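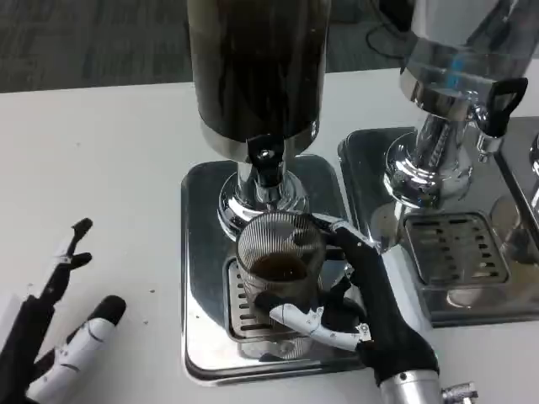 *Slide 1: drinks table, robot hand holding a glass under the first dispenser*

**Notes for my part (8 minutes, please do not read word by word)**

Good morning. My name is Yevdokiia Bondarchuk and I work in guest service at the Nedinau conference center. I am not an engineer. I will speak about the people who stand next to this table.

*Wait until everybody has looked at the slide.*

The glass has a little dark drink in it. For us this is the most ordinary task of the day. In a long break we fill glasses for 25 minutes without stopping, and during this time we can't talk properly with a guest. This was the reason we agreed to the test with Orau in November.

**What changed for the staff**

- Before, two persons stayed at the drinks table. Now one person stays near, and the other walks in the hall.
- The person who stays near must watch the glasses, the trays and the table top. This is a new kind of tired. My colleagues say their legs feel better and their eyes feel worse.
- We set out the glasses in a different way, with more space between them. The Testska team asked for it, and we kept it also on days without the robot.

*If time is short, jump over the next part.*

**The worry about hours**

I want to say this slowly. When the plan was announced, 42 people on our staff list received the same short letter. It explained the machine very well, but it did not explain the shifts. Many people thought their hours would be cut. We had a meeting only after this, and it should have been before.

Our hours were not cut during the test. I can't promise what comes after, and I told my colleagues the same.

**What I ask from managers**

Please bring the serving staff to the first planning talk. At the Pringle site they did it, and the staff there chose which table the robot would work at.

Please also pay the training time. We learned the stop button and the cleaning steps after the shift, and this was not right.

*Next slide: shift plan, old and new. Give the microphone to the Orau colleague for technical questions.*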